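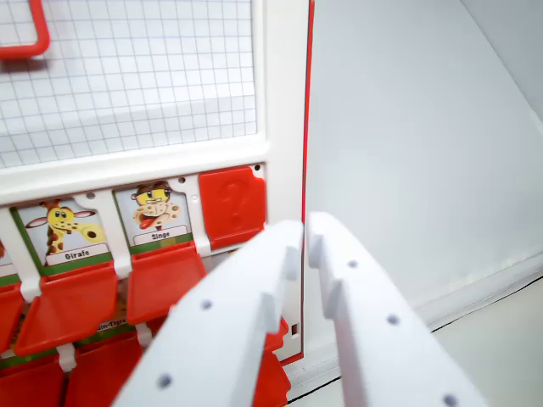 Week 5: Twenty Questions and What a Good Question Is Worth

Handout for the evening course Everyday Mathematics, Durkumville
Bring this sheet with you in January, along with a pencil and some squared paper.

Last week we finished with dice and the idea of a fair chance. This week is one of my favourites in the whole course, and you need almost no arithmetic for it beyond doubling and halving. We are going to ask how much a single yes or no can tell you, and the answer is wonderfully exact.

1. Warm-up

I am thinking of a whole number from 1 to 64. You may ask me anything you like, as long as I can reply with yes or no. How many questions do you need to be certain?

Most people start with something like "Is it 17?" You might be lucky, and if you are, well done! But 63 times out of 64 the reply is no, and you have crossed out one number. Now try "Is it more than 32?" Whatever I say, half the numbers go. Then 16 are left, then 8, then 4, then 2, then 1. Six questions, every time, with no luck involved.

Work through it once with the person next to you before reading on. Swap roles. The person answering should write the number down first, so that they can't drift.

2. The doubling table

Turn the game round and ask how many things you can tell apart with a given number of questions.

1 question: 2 things
2 questions: 4
3 questions: 8
4 questions: 16
5 questions: 32
6 questions: 64
7 questions: 128
8 questions: 256
9 questions: 512
10 questions: 1,024

Carry on to 20 questions and you pass a million. That is why the old parlour game works so well, and why a good player seems to be reading your mind. A million things, and twenty little nods or shakes of the head!

When your number of things falls between two lines of the table, go up to the next line. A class list of 46 names sits between 32 and 64, so it needs six questions. A telephone list of 266 names is a rather annoying one. It is only just past 256, but those last ten names push you up to nine. (You will sometimes get there in eight. You can't be sure of it.)

3. Halving when the pile won't halve

Thirteen doesn't split into two equal parts. Seven and six will do nicely. The seven becomes four and three, the six becomes three and three, and so on down. Draw it as a tree, with the first question at the top and a branch each way.

If you split as evenly as you can at every stage, you finish with 3 of the things reached after three questions and the other 10 reached after four. Add up all the questions and you get 49. Share that among the 13 and the average is a little under 3.8.

Now draw the worst tree you can, the one where every question picks off a single thing. It has a very long tail. Work out its average and write it beside the first one. The gap gets bigger and bigger as the pile grows, and it is worth trying with 20 things to see how fast. 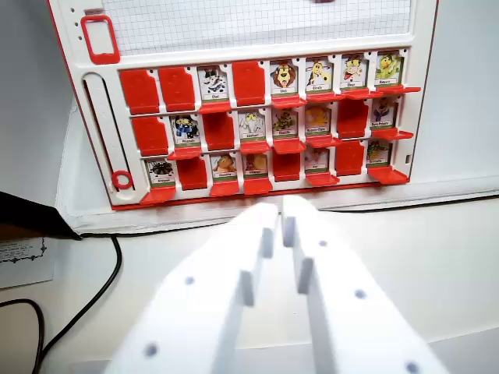 A face-guessing board: three rows of eight, with raised red flaps hiding the pictures behind them.

Twenty-four is a friendly number to practise on, as it goes 12, 6, 3 and then needs two more at most. Five questions in the worst case. The table said so too.

4. Questions about real things

Numbers are tidy. You can always say "more than" and cut wherever you please. People, birds, songs and tins of soup don't come in a line, so you have to hunt for a question that cuts well.

Some advice from years of playing this with classes:

Count before you ask, if you can. "Does it live in water?" feels like a big question, but with a list of garden birds in front of you it may remove hardly anything.

Be wary of fuzzy words. Is a tomato a fruit? Is dark blonde hair fair? If you and the other player draw the line in different places, you can lose the right answer early on and never get it back.

You are allowed to join questions together. "Is it a wren or a robin or a finch?" is one question, with one reply. If nothing natural cuts the list in half, build a cut with "or".

Don't ask what you already know. If every bird with a red breast on your list is also small, then after hearing "yes, red breast" the question about size is worth nothing at all. Two questions can each be excellent alone and poor as a pair, and I think this is the most useful idea on the whole sheet.

Exercise 4a. Here are eight invented towns, with three facts for each. Find three questions that always pick out one town.

Arlow: coast, market, no railway
Bexby: coast, market, railway
Corrin: coast, no market, no railway
Dunmere: coast, no market, railway
Elsing: inland, market, no railway
Farrow: inland, market, railway
Gant: inland, no market, no railway
Hobley: inland, no market, railway

Exercise 4b. Suppose Hobley opens a market. Which town can it no longer be told apart from? What fact would you add to the list to put things right?

5. When some answers are likelier

So far every answer has been as likely as every other. Real life is seldom so fair. Imagine a small mending shop, Stinetti, which looks after kettles. Suppose a kettle that comes in has one of five faults, with these chances:

Worn switch: 1 in 2
Scaled-up element: 1 in 4
Broken lead: 1 in 8
Cracked lid: 1 in 16
Leaking seam: 1 in 16

If you ignore the chances and split the faults evenly, you might put the two rarest at the bottom of the tree, reached in three questions, and the others in two. That's decent. But look what happens when you ask about the switch first. Half the time you are finished after one question! Then ask about the element, then the lead, then choose between the last two.

The average is a half of 1, plus a quarter of 2, plus an eighth of 3, plus a sixteenth of 4 twice over. It comes to 1.875 questions. The even tree averages 2.125 with the same chances. So "Is it the switch?", which looks like the silly guess from our warm-up, is the perfect question, for it splits the chances in half even though it doesn't split the list in half.

Please go back and read that last sentence again. It is the heart of section 5.

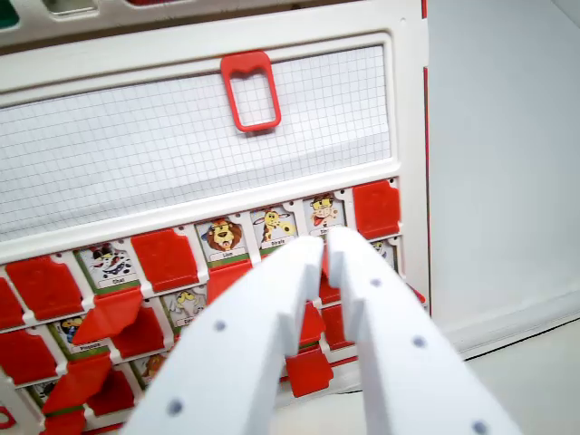

FURTHER IDEAS

6. The one-lie game

Same rules as before, except that the person answering may lie once, whenever they like, or not at all. It sounds dreadful. It is great fun.

A simple plan is to ask every question twice. If the two replies match, they must both be true, as two lies aren't allowed. If they differ, ask a third time and believe the third. The lie has now been used up, and from there on you can ask everything once only.

The worst case is a lie held back until the very last question. For our class list of 46 that means six questions asked twice, and one extra: 13 in all. There are cleverer plans that need fewer, and anyone who finds one should bring it along to share.

7. Three replies instead of two

A pair of scales can tip left, tip right or balance, so it gives three possible replies. One weighing can sort out 3 coins, two can sort out 9, three can sort out 27. Try it with nine coins, one of which is slightly heavy. Put three on each side and leave three on the table. The coins on the table are doing just as much work as the ones in the pans.

8. Homework

a) How many yes or no questions for the days of the week? For the months? For a pack of 52 cards?

b) Play the one-lie game with the numbers 1 to 8. Write down every question and reply, and mark where the lie was once you know.

c) Make a key, in the form of a tree, for any collection at home (buttons, mugs, spices, whatever is to hand) and swap it with someone in the class. See if they can use it without any help from you.

d) Harder. In section 5, change the chances so that all five faults are equally likely. Show that the best average is then 2.4 questions.

Answers to (a), so that you can check your doubling: three, four, six.

Sheet revised December 8, 2024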